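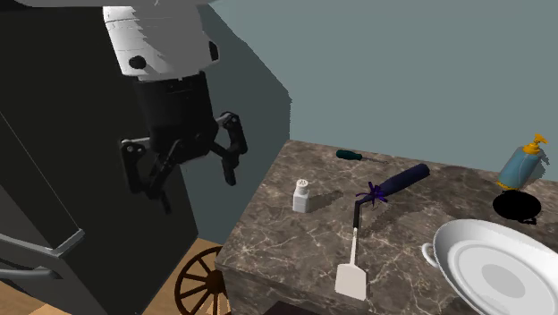 Who may apply to take part in the Ostero open day?
Applications are welcome from any adult who prepares meals or washes up at home, and no technical knowledge is expected.

Call for participants: household robotics open day, December

Ostero invites members of the public to take part in an open day at its Vodeck site this December. Participants will watch a demonstration of simulated kitchen tasks, in which a robot arm is directed among ordinary household items on a worktop, and will then give their views in a group discussion. The purpose is to learn which kitchen jobs people would wish to hand over to a machine, and which they would prefer to keep.

There are 13 places. The session lasts two hours, with a short break for refreshments. The demonstration is shown on screen throughout. Participants will be asked to complete a written questionnaire before the discussion begins.

Applicants must be aged 18 or over and able to attend for the full session. Employees of Ostero and members of their households are not eligible. The Okari Room, where the session will be held, is on the ground floor and has step-free access. Any other access needs should be stated in the application.

Reasonable travel costs within the region will be repaid on production of receipts. No fee is offered. The discussion will be recorded in sound only, and names will be removed from the written record before it is shared with the design team.

To apply, please write to Hae-won Min, Public Programmes, giving your name, your age and a statement of no more than 300 words on how your kitchen is used in a normal week. Statements may be sent by post or handed in at reception. Applications must be received by 1 November 2020. All applicants will receive a reply in writing, and a reserve list will be kept.

Questions about the content of the demonstration should be addressed to Seo-ah Geum, who will lead the session.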